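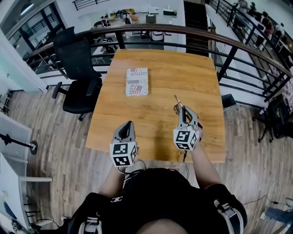
Which finish for a dining table that is used every day? Oil, hard wax or varnish

Posted by Rami Harb in Home and Furniture, 2 replies

Good evening to all. I would like to ask for advice about a table, and I apologise in advance for the long message and for my English.

We moved to Mestent in June and bought a square table from the second-hand hall near the station. The seller told us it is solid oak, and from the underside I believe him, because the grain on the end of the boards continues the grain of the top. It had an old varnish that was yellow and cracked in the corners. I have removed this varnish with a scraper first and then with sandpaper, 80, then 120, then 180. It took me the evenings of two weeks. My arms still remember it.

Now the wood is bare and I am afraid to make the wrong choice. We are four people, two of them are children, and the table is used for everything: breakfast, homework, repairing of bicycles' small parts, dough. I do not want to shout each time somebody puts down a glass.

What I have read until now:

Oil is easy to apply and easy to repair, but some people write that it must be renewed every few months, and others say once in two years. How can the difference be so large?

Hard wax oil is said to be stronger. The shop in Stestitz wants 200 for the whole set with cloths and a special pad, which seems to me a lot for one table.

Varnish is the strongest, but when it is damaged one must take off everything again. After these two weeks I am not enthusiastic.

My wife would like the wood to stay light, as it is now when dry. When I wipe it with a damp cloth it becomes much darker and more orange, and she does not like this at all. Is there a finish which keeps the dry colour?

One more thing. On one side there is a black ring, the size of a flower pot. The sanding made it weaker but it is still there. Must I sand deeper? I am afraid to make a hollow.

Thank you for your patience.

Rami

Berisha

Hello Rami, you have done the worst part already, so be calm.

I will begin with the ring. A black ring on oak is normally a reaction between the tannin in the wood, water and some iron, for example the foot of a metal plant stand. It can go deep, so please do not sand after it. Buy oxalic acid, which is sold as wood bleach in paint shops, often in powder form. Mix it as the packet says, with warm water in a plastic or glass bowl, never metal. Put it over the entire top with a synthetic brush, not only on the ring, otherwise you will get a pale ring in the place of the black one. Leave it until it is dry, then wash it off with plenty of clean water, two times. Wear gloves and glasses for the eyes, and keep the children out of the room. When the wood has dried for a full day or longer, give it a light sanding by hand with 180, because the water raises the fibres. Wear a mask for this sanding, the dust of what remains is bad for the nose and lungs.

About the oil. The difference which you found comes from different products with the same name. Raw linseed oil dries extremely slowly and protects little. Boiled linseed oil is somewhat better. Modern oils with hardener are another matter. I have one of these on my kitchen worktop and I renew it when water stops making drops on the surface, which for me happens near the sink every half year and in the rest of the worktop almost never. A dining table has an easier life than a place beside a sink.

For your family I would choose hard wax oil. My reasons:

– A scratch or a mark can be sanded lightly in that place only, and oiled again. With a matt finish you will hardly find the spot afterwards.

– Two thin coats are enough. People put it too thick and then they complain that it stays sticky. Put on a little, spread it, wait the time which is written on the tin, and wipe off all that the wood did not take.

– It gives a dry feeling under the hand. With varnish I always feel that I touch plastic, but this is taste.

You do not need the set. For one table a small tin is sufficient, plus a white pad and some old cotton T-shirts. I paid much less than the price you mention, even if prices in Stestitz were always strange.

Very important: cloths with oil on them can start a fire by themselves when they lie together in a heap. Hang them open outside until they are hard, or put them under water in a metal bucket with a lid. I repeat this to everybody and I will continue to repeat it.

As for the colour, look for a product called "natural" or "raw" effect. It contains a small quantity of white pigment which balances the darkening. Test it on the underside of the table first, sanded to the same grade as the top. If you test on a rough surface it will look darker and whiter at the same time, and you will be disappointed for no reason. One coat with the pigment and the second coat clear is usually the nicest. Two coats with pigment can look a little like milk, mainly in the open pores of oak.

Do also the underside, at least one coat. I know that it is boring. But if only the top is closed, the two sides take moisture at a different speed and the boards may bend.

For the first week use the table carefully, no wet cloths and no hot pans. Full hardness comes later than the tin promises, above all if your room is cool.

Kosar

just varnish it. water based polyurethane, matt, three coats, light sanding between. Ours has had it for years with kids and a dog and paint and everything. It stays pale too, the water based one does not go yellow like the old stuff. Oil people are always oiling.

Rami Harb

Thank you both very much.

Berisha, I found the oxalic acid in the second shop I asked. I did as you wrote, whole top, gloves, children at their grandmother's. The ring is gone except for a thin grey line on one side, and I can live with this line. All the wood became a bit lighter too, so my wife is already content.

I have made the tests on the underside, one square with natural hard wax oil and beside it one square with the varnish of Kosar, because a neighbour had a rest of it in a tin. In colour they are almost equal. The varnish is perhaps a little colder. After some days I put a wet glass on each of them for one night, and in the morning I could see nothing on the varnish and a very weak mark on the oil, which disappeared until lunch. To keep the glass on the underside I had of course to turn the table over, and it is heavier than I remembered!

We decided for the oil. The possibility to repair one place convinced me, I do not want to meet the scraper again.

A small question which remains: between the first and the second coat, do I sand or not? The tin says "if necessary" and I do not know how one sees that it is necessary.

Berisha

Pass your palm over it when the first coat is dry. If it feels like a chin which was not shaved, go over it with 240 by hand, very lightly, along the grain, and remove the dust with a dry cloth. If it is smooth, leave it alone. On oak that was made wet for bleaching it is mostly a bit rough the first time – so I expect you will sand.

And the cloths, Rami. Outside, open.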